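Marnar Papers > Wound Closure > Full Text > Section 4

Marijke Baert
Wed 9 July

4. The thread between stitches

Most of what has been written on closing a small wound is about the stitch itself: how far from the edge the needle goes in, how deep it travels, how firmly the knot is set. We have leaned on that work all through this paper and are grateful for it. But while we were reading through the notes kept at Sunwood, which cover 655 closures in all, we kept stopping at remarks on something humbler, namely what the thread was doing when no stitch was being placed. In 137 of those closures the person keeping the notes had written something about slack, about twisting, or about a strand lying where it wasn't wanted. That seemed to us a good deal of writing for a thing that hardly gets a paragraph in the teaching handbooks, and so we have given it a section of its own.

We use the word "lie" for the path a thread takes over the surface of the tissue, from the place where it is held to the place where it goes in. The word comes from the older Dissanayake notes -- where it is used rather loosely, it must be said -- and we have kept it for want of a better one.

4.1 Twist

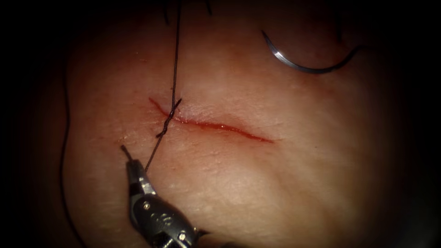 Slack and twist are often spoken of together, and in the notes they are frequently written down as one complaint, though they ask for different handling. Slack can be drawn out by a patient pull along the line of the thread. Twist can't always be, and a firm pull may only make it smaller and tighter. The strand in Figure 1 has wrapped around itself in a couple of small spiral turns right where it crosses the incision, with a short loose tail poking out to one side, and a tangle of this sort is what our readers marked as "twist over the wound." They treated it separately from a twist lying well off to the side, and we have followed them in that. Thread bunched on top of a narrow cut hides the very edges one is trying to bring together, and on a fine red line like this one there is little enough to see in the first place.

The opening itself deserves a word too. It is thin and dark along its left portion and looks more open, wetter and brighter toward the right before it tapers away. We had begun by giving each incision a single width, and had to abandon the idea fairly early, after a long December of trying to make it work. Width is now recorded separately for the narrow and the open stretches.

4.2 Several strands at once

Things become more crowded when a second strand comes into view. A dark thread against pale tissue is easy enough to follow with the eye by itself, but two dark threads that curve the same way can be surprisingly hard to tell apart, above all where they run up into shadow. Our readers were asked to trace each strand from the wound outward and to stop at the point where they were no longer sure. Where the two readers stopped in different places, we kept the shorter tracing.

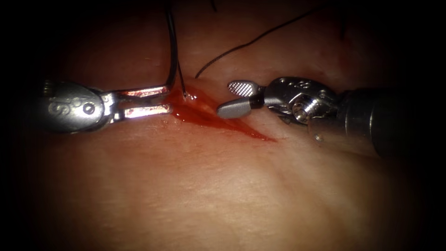

Figure 2. Strands of differing thickness above a small bleeding site, with the open jaws of the left instrument close to the pooled blood.

The difference in thickness turned out to be a great help to the readers, who could follow a fine thread past a heavy one with some confidence. Pooled blood was less kind to them. A bright reflection on a wet surface may mark the spot where a thread enters, or may be only a reflection, and we asked that an entry point be recorded only when the thread could be followed all the way down to it. The Wakindale scoring sheet has no box for "unsure," so we added one by hand, and it was well used.

Knot security is taken up in Section 5.

Comments

suture_bench: Very glad to see the lie of the thread get some room. Does the shorter-tracing rule apply to strands that cross each other, or do you stop at the crossing?

Marijke Baert: Thank you! We go on past a crossing if both readers agree which strand is which on the far side. Otherwise we stop there.

T. from the skills room: I teach beginners and twist is the thing they fight with all afternoon. Would love a copy of the scoring sheet with your extra box on it, if you're able to share it.

oldhand: "Lie" is fine by me. We always said "lay" but I won't argue.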